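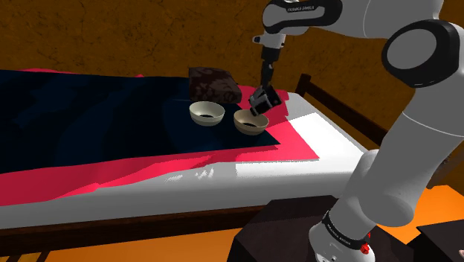

Reviews > Bedroom > Blankets

Bellix Weighted Blanket: four months of sleeping under it

We use cookies to remember your preferences. Accept / Manage

I run cold. My feet are like two blocks of ice from Thanksgiving through to the May long weekend, and my husband is the opposite, so when the old duvet finally started leaking feathers all over the hallway I decided to get something just for my side (he can keep his sad little flannel sheet, thanks very much).

I'd been going back and forth between the Bellix and the Sanbridge for ages. My friend Faith Magesa has the Sanbridge and loves it, but I borrowed hers for a weekend and the beads all slid down to one end, and I kept waking up with heavy ankles and nothing on my shoulders! The Bellix has smaller stitched pockets. I bought the 14 pound one, which felt like a lot in the store and feels just right now.

First impressions

It arrived folded up tight in a cardboard sleeve and smelled a bit like a new shower curtain. Two days over the basement railing took care of that. The colour I chose is called Harbour, a greyish blue, a touch duller than the website makes it look, but I've grown fond of it.

Sleeping under it

The first week I hated it. I'm a side sleeper and I flip over a lot, and flipping over with that much blanket on you is a proper workout. By the second week I'd worked out that you sort of lift your knees first and roll underneath it. Since then I've slept really well, and I'm up once a night at most, usually for the cat.

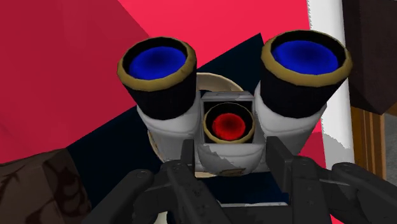
Washing is where it loses marks. The cover comes off with 19 little snaps, and putting it back on is a job for two people and some strong language. My machine at home won't take the inner at all, so I haul it to the laundromat on Vlachopoulos Street and use one of the big front loaders. It took two full dryer cycles on low, and the corners were still damp, so bring a book.

One snap popped off in October. I wrote to Bellix and a very patient man named Chi-keung Kao mailed me a little bag of 5 spares and a fastening tool, no charge. Full marks for that.

Would I buy it again? Yes, but I'd get the second cover at the same time, so there's always a clean one ready to go on.

Last updated: 12/27/23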